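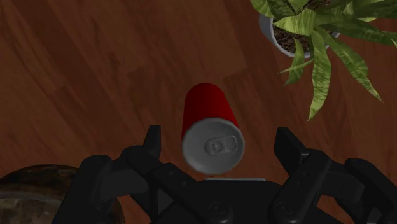 Kerbside recycling in Stundon: your questions

Updated May 3, 2026

When is my recycling collected?
Every other week, on the same day as your garden waste. Put the box out by 7am. Crews do not return for boxes put out late.

What goes in the box?
Drinks cans, food tins, clean foil, plastic bottles, pots and tubs. Glass goes in the separate caddy. Paper and card go in the blue bag.

Do I need to crush cans?
No. Crushed or whole, we take both. Please empty them and give them a quick rinse. Labels can stay on food tins.

Can I put aerosols in?
Yes, if they are completely empty. Do not pierce them. Part-full aerosols should be taken to the Rudance Road site.

What about crisp packets and pet food pouches?
We can't take these at the kerb. Some larger shops have collection points.

My box was missed. What should I do?
Check for a tag on the handle first. A tag means the crew found something they couldn't take, and it will say what. If there is no tag, report it within 5 working days using the online form.

How do I get another box?
Order one online or collect it from the Pamell Street office. Lids and nets are ordered separately. Delivery can take longer in November, when the new calendars go out.

I live in a flat. Is this the same for me?
Not always. Blocks with shared bins have their own collection day, shown on the bin store door. There are 38 of these blocks, mostly in the Tran estate.

Where does it all go?
To the sorting plant at Rudance, where steel is pulled out with magnets and aluminium is separated afterwards. Both are baled and sold on.

Can I take extra recycling to the site myself?
Yes. You don't need to book for a car. Vans and trailers need a permit.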